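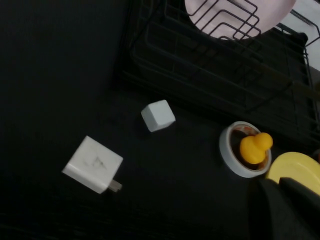 文 / 卡德里·瓦纳格斯(Kadri Vanags)
本刊特约撰稿人,长期写作饮食与家居题材

我外婆洗碗的时候是不许别人说话的。她倒不是脾气坏,只是觉得水声里夹着人声,碗就洗不干净。那时候我六七岁,搬一张小板凳坐在厨房门口,看她把袖子挽到胳膊肘上面,先洗杯子,再洗筷子,然后是饭碗、菜碟,最后才轮到那口油汪汪的铁锅。这个顺序我至今没有改过,虽然搬过好多次家,换过好多种洗洁精,连洗碗的水都从井水变成了带一点漂白粉味儿的自来水。

今年三月,编辑部让我写一篇关于“饭后”的稿子。吃饭的文章满街都是,饭后却很少有人写。我一口答应下来,回到家才犯了难:饭后能有什么可写的呢?碗一推,人一散,灯一关,一天就算过去了。后来我索性去朋友家里蹭饭,蹭完了不走,赖在厨房里看人家收拾,就这么断断续续赖了一个春天。

第一家是达莉娅·里姆库特。她做陶瓷,工作室就用自己的姓,叫 Rimkutė,开在一条斜坡路的半腰上,骑车去的人到了门口都得喘一会儿。她家的晚饭吃得晚,常常过了九点才上桌,吃完大家还要再坐很久,桌上的盘子就那么摊着,酱汁慢慢凝住。我问她不着急吗,她说急什么,盘子又不会跑。做了这么多年器皿,她最爱看的就是盘子用过之后的样子,哪里被叉子划得多,哪里总剩一圈汤汁,看久了就知道下一批的盘沿该往上收一点,还是往外放一点。

她给我算过一笔账,我听得入神,连茶凉了都不知道。她那个小窑,一窑能烧300件,开窑那天全家都不出门。她刚入行时在一家叫 Brornell 的老厂做学徒,厂里的大窑一次要进3,000件,她的活儿就是给坯子修底足,从早修到晚,修得夜里做梦手还在转。“那时候恨死盘子了,”她说,“现在离了它又不行。”说完她站起来,终于开始收桌子,一边收一边哼歌,调子跑得很远。

达莉娅洗碗用两盆水,一盆热的带泡沫,一盆凉的清水,洗完也不擦,一件一件立起来让它自己控着。她婆婆是一定要擦的,用亚麻布,擦到吱吱响才罢休。婆媳俩为这件事客客气气地争了许多年,最后定下规矩,谁洗谁说了算。我觉得这个规矩很好,许多人家的许多事都可以照此办理。

从达莉娅那里出来,我又去找了德克兰·奥里安。他从前在船上当厨师,退下来以后租了老城里一间朝北的公寓,厨房窄得转身要先打招呼。船上洗碗是件苦差事,淡水金贵,浪又大,碗碟得卡得死死的,稍一松手就满地滚。他养成的习惯到了岸上也改不掉:水龙头只开细细的一线,用过一件立刻洗一件,水池里从来不过夜。他请我吃的是炖羊肉,里面放了整颗的小洋葱,锅底刮出来的那点焦香最好吃,他拿面包蘸着,分了我一大半。吃到一半他忽然站起来,把我刚喝空的汤碗拿走洗了,弄得我很不好意思,以为是主人在送客,后来才明白他是坐不住。

德克兰跟我讲,船上夜班收工是凌晨两点,整个厨房只剩他一个人,灯关得只留一盏。他最喜欢那一会儿。白天厨房里人挤人,锅碰锅,吼来吼去,到了那个时候,只听见发动机闷闷地响,海水贴着船壳过去,碗在架子里轻轻地碰,叮的一声,隔一阵又叮的一声。他说他现在有时睡不着,还会起来把已经干净的碗再洗一遍,就为了听听这个声音。我问邻居不嫌吵吗,他想了想,说楼下那位耳朵不太好。

说到声音,我倒想起外婆来。她的碗柜是木头的,门轴缺油,一开就“吱呀”一声。每天晚上这一声响过,我们就知道可以去跟她说话了,可以缠着她讲故事,可以问她明天吃什么。她会在围裙上擦手,擦很久,手指头一根一根地擦,然后把围裙解下来挂在门后。她讲故事从来不讲完,讲到要紧的地方就说困了,明天再讲,第二天又换一个新的。所以我小时候听了一肚子没有结尾的故事,直到今天,那只偷灯油的狐狸到底有没有被抓住,我也不知道。

后来我又去了奥特·莫库斯家。奥特家里有3个孩子,最大的刚上中学,最小的还在用带吸盘的碗。他们家是轮流洗碗的,轮值表贴在冰箱上,涂涂改改,已经看不太清了。据说大女儿用两次洗碗换过弟弟的一本漫画,弟弟又拿这两次跟妈妈换了晚睡半个钟头,账目之复杂,连奥特自己也理不顺。我去的那天轮到奥特,孩子们欢呼一声,全跑了,剩下我和他站在水池边上聊天。我们聊了他父亲的病,聊了他想辞掉又没辞掉的工作,聊了年轻时一起走过的一段海岸线。这些话在饭桌上是说不出来的,面对面坐着,总有点难为情。两个人并排站着,手里有活儿,眼睛看着水,话就自己出来了。

我把这个感想说给马汉姆·班加什听,她很赞成。马汉姆在 Wondetport 老码头那一带教了许多年的成人夜校,每到期末,学生们各带一道菜来,大家挤在公共厨房里吃一顿。她说一个学期下来,平时最不爱开口的学生,往往是在那天洗碗的时候开的口。有一位老先生,整整一学期只会说“谢谢”和“下课了吗”,那天一边冲杯子,一边用刚学的语言,磕磕绊绊讲完了他怎样认识他太太。一屋子人都停下手里的活儿听他讲,水就那么哗哗地流着,也没有谁去关。

马汉姆自己家里有一只缺了口的茶杯,是她母亲带过来的,一路裹在毛衣里。那只杯子她从来不让客人洗,吃完饭总是自己先把它拿走,单独冲了,单独放在窗台上。我去过她家好多回,每次都看见她这么做,也从来没有问过。这一次为了写稿子,我厚着脸皮问了。她笑了笑,说其实杯子早就不漏也不割嘴了,缺口都磨圆了,她就是想每天跟它单独待一小会儿。

稿子写到这里,已经超了编辑给我的2,000字,恐怕要挨说。窗外天黑透了,我的晚饭碗还泡在水池里,一只面碗,一双筷子,还有中午偷懒没洗的杯子。我得先去洗杯子,再洗筷子,然后才轮到碗。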